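The Halliday Street Letter
2025-02-25

Choosing wallpaper, and other ways to lose a winter

My mother papered the whole of our house in a weekend, using a pasting table with one bad leg and a pair of kitchen scissors. I have now spent the better part of two months failing to choose a paper for one small dining room. Several of you have written in to ask how it is going. It is going beige.

The trouble began in January, when I sent off for samples. You are allowed five free ones from most places, and I took this as a personal challenge. They came in a stiff envelope, each the size of a paperback, and I stuck them to the chimney breast with masking tape and stood back with a cup of tea, as you are supposed to. By evening two had fallen behind the radiator. They are still there, and I have decided to think of them as insulation.

A sample the size of a paperback tells you almost nothing. A leaf is a pleasant thing on its own. Forty leaves, all leaning the same way, above a sideboard, while you are trying to eat soup, are another matter. I learned this in our last flat, where I put up a fern pattern called Mulance and spent four years feeling that something was about to come out of it.

So this time I have been looking at circles. Rings inside rings, the sort of thing you might have found in a dentist's waiting room in 1971, but in colours that have since calmed down. They don't have a right way up, or at least not one that visitors will spot, and they forgive a wall that isn't straight. Ours aren't. The room was put together by somebody with a relaxed view of corners.
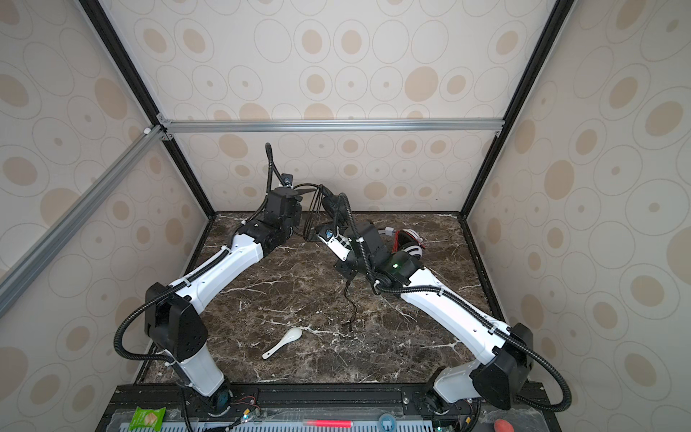

Sheila Dobson, who hung paper for a living until her knees objected, came round to give me her opinion, and gave me several. The first was that I had measured wrongly. I had taken the width of each wall and added them up, and forgotten that the pattern has to meet itself at every join. The bigger the pattern, the more you cut off and throw away. With a large repeat you can lose a good length from every drop, and the paper I liked best, a Gimmont one, has a very large repeat indeed.

Her second opinion was about the price. The amount I needed, with a spare roll, came to 445 pounds. Sheila read this off my bit of paper twice and then asked whether it came with a table and chairs.

Her third was that I should start behind the door. Everyone starts on the wall they look at most, she says, and so the wall they look at most is where they learn how to do it. By the time they reach the dull bit behind the door they are hanging paper like professionals, and it gets covered by a dressing gown.

I did ask about the paste-the-wall kind, which is meant to be easier. She allowed that it was. You brush the paste on the plaster, offer up the dry paper and slide it about until it lines up. You still need a plumb line for the first drop. You still need a sharp blade, and a new one long before you think you do, or the damp edge will tear and you will say things in front of the cat.

For those of you with a room of your own to ruin, a few things I have gathered along the way:

Check that every roll has the same batch number before you open any of them.

Tape up your samples in a corner as well as on the flat.

Look at them by lamplight. My favourite cream turned the colour of old piano keys after tea.

Keep the label from one roll somewhere you will find it again. I suggest not behind the radiator.

I have ordered one roll, as a compromise between courage and thrift, and it should be here within the fortnight. Next time: Flallo paint, and whether a skirting board can be too white.

Sorcha Rutherford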